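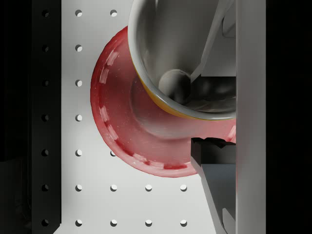
Wrist camera render, cup in saucer, ball still in the cup. Saucer task, sim.

December 19, 2020

Sim notebook, cup and saucer handling

Carrying on with the grasp-pose and contact work on the saucer task. Goal for today was to find out why the planner keeps choosing the rim pinch when the saucer is loaded, and to get the contact check to stop passing grasps that it should throw out.

Setup as before. Simulator is the Zendano build from last week, fixed physics step, renderer on the same clock. Planner is Nyitrai with the default sampler. Perception is the Prinero segmenter on the wrist camera only. I left the overhead view off on purpose. With both views on, the pose estimate is good enough to hide the problem.

Random seed 227 for anything below that is a single run. Batches are 98 runs each, same seed list in the same order, so they can be compared line by line.

First job: segmentation

The saucer mask was coming back in two pieces. The red has a fair spread in it, pink in the middle and much deeper toward the rim, and there is a ring of pale dashes just inside the rim. The segmenter was treating the dashes as a boundary and splitting the rim off as its own object. Then the pose fitter got the inner piece, fit a circle to that, and reported a saucer smaller than the model. Everything downstream inherits the wrong radius.

Tried three things.

Raising the merge threshold. Fixes the split, but on some seeds it also merges the cup lip with the pegboard, as both are close to white. Backed it out.

Smoothing the colour channel before segmentation. Got rid of the dashes as a boundary. Also softened the saucer edge enough that the radius came back too large. Better than too small, still wrong.

Fitting to the outermost arc only, and ignoring interior edges once the arc has enough support. This is the one I kept. It copes with the gripper covering the right side of the saucer, because the fitter never needed the whole circle, only a decent run of the outer edge. The left and lower edge are nearly always clear in the wrist view at this stage of the task.

Note for whoever picks up the fitter next: the arc support parameter is in degrees in the config file and radians in the code. The conversion happens in the loader. I spent longer on that than I want to write down. Put a comment in the config.

Pegboard holes are still being picked up as small circular candidates. Harmless at the moment as they are thrown out on size, but they do slow the candidate list. I could mask the panel by depth. Leaving it for now.

Second job: the cup

The cup sits tilted in the saucer with its opening toward the camera, and the planner assumes an upright cup. The assumption is in the grasp template, which takes the cup axis from the object class and not from the estimated pose. So it generates approach vectors for a cup that is standing up, most of them collide, and the sampler falls back on the saucer rim because that is the only thing left that it can reach.

That accounts for the rim pinch. I had been looking for it in the cost weights, and the cost weights are fine.

Changed the template to read the axis from the pose estimate. One finger now goes inside the cup when the opening is facing the right way. On seed 227 the upper finger ends up in the cup with its tip just right of the ball. The lower finger is the one I am less happy with. In the wrist view its pad sits against the right side of the saucer, and the contact check calls this a valid cup grasp.

It should not. The check asks whether both pads are near a body belonging to the target group, and cup and saucer were put in the same group back when we were moving them as a set. So a grasp with one finger on each passes. If the fingers close from there, the planner believes it has the cup, and what it has is a cup and a saucer being levered against each other.

Split the group. Cup is its own target now, saucer is its own target, and the set is a third target that has to be asked for by name. Any old script that asks for "cup" will behave differently after this. Listed the scripts I could find in the commit message. There are probably more on the Londel branch, which I have not merged from since the start of December.

Third job: the ball

The ball is there as a payload, so we can tell whether the cup has been tipped too far. It is a plain grey sphere, and inside the cup everything else is grey too. The segmenter finds it when the highlight is visible and loses it when the finger shadow crosses it. When it is lost, the task monitor reports the payload as dropped and ends the episode.

That has been polluting the failure counts. I went back through the last batch by hand with ground truth poses turned on, and a good share of the "dropped" episodes had the ball in the cup at the time they were ended.

Short-term fix: the monitor now wants the ball missing for 600 ms of sim time before calling a drop. Long-term fix is to track it instead of detecting it fresh every time. Recolouring the ball would be easy, but then the test gets easier than the thing we want to test. I would sooner leave it grey.

Also had to stop the planner from counting the ball as an obstacle for the inside finger. With full inflation on the ball there is no collision-free way into the cup at all. Cut the inflation for payload objects to nearly nothing. Risk is that the fingertip nudges the ball on the way in. Logging the contact force between them so we can see how often this happens.

Batch results

Before any changes: 81 of 98 runs ended with the planner choosing the rim pinch. I am not quoting a success figure for that batch because of the ball business above. The number would not mean much.

After the segmentation fix alone, not much moved. Rim pinch still the usual choice. Saucer radius is correct now, so the pinch is at least a tidy one.

After the template change, rim pinch mostly gone. Replaced by the mixed grasp, one finger in the cup and one on the saucer.

After the group split, the mixed grasp is rejected as it should be. Planning time is up and there are now runs where the planner gives up and returns nothing. I count that as an improvement, as an empty result is easier to act on than a bad grasp. Full batch with all changes plus the new monitor setting is queued and will run overnight. Did not want to write up a partial one.

Looked at a handful of the empty results in the viewer. In the ones I checked, the wall side of the cup was reachable but the wrist would have had to rotate past the soft joint limit. The soft limit is conservative. It was set for the real arm with the cable pack on, and the sim arm has no cable. Do not want to just remove it, though, or we will be tuning on poses the real one can't reach. Might try a regrasp: nudge the saucer round by the rim first, then plan for the cup. That would make the rim pinch useful again as a first step.

Rendering

Spent a bit of time on lighting. The key light is upper left and the gripper body blocks most of it on the right, so the inside of the cup past the finger is close to black with some glossy reflections in it. The reflections worry me more than the dark. The depth channel is clean because it comes straight from the renderer, but anything that works from colour has trouble in there. Tried adding a weak fill light on the right. Mask got better, pose error did not change by enough to matter. Took it out again to keep the batches comparable.

The saucer material has slight translucency turned on. I don't remember deciding that. It costs render time. Check whether it came in with the asset or someone set it.

To do

Read the overnight batch. Compare against the first one line by line, mainly the seeds that used to end in a drop.

Add a unit test for the contact check: one pad on cup, one pad on saucer, expect reject for target "cup", expect reject for target "saucer", and decide what we expect for the set. I think accept, but only if the closing direction does not pass through the contact between the two.

Put the arc fitter behind a flag so the old one can still be run. The plate task uses the old one and I have not tested it.

Tracker for the ball. Start with constant position relative to the cup and see how far that gets.

Regrasp idea, only if the empty results are still high after the batch.

Look at the mesh for the lower fingertip pad. The upper edge is quite jagged, and if the collision mesh is built from the same geometry then the contact points will jump between facets as it slides. Would explain the noise in the contact force log. Could swap it for a simple box for collision and keep the nice one for looks.

Merge from the Londel branch before changing anything else in the target groups.

Disk on the sim machine is filling up again. Renders from the older batches can go, keep the logs.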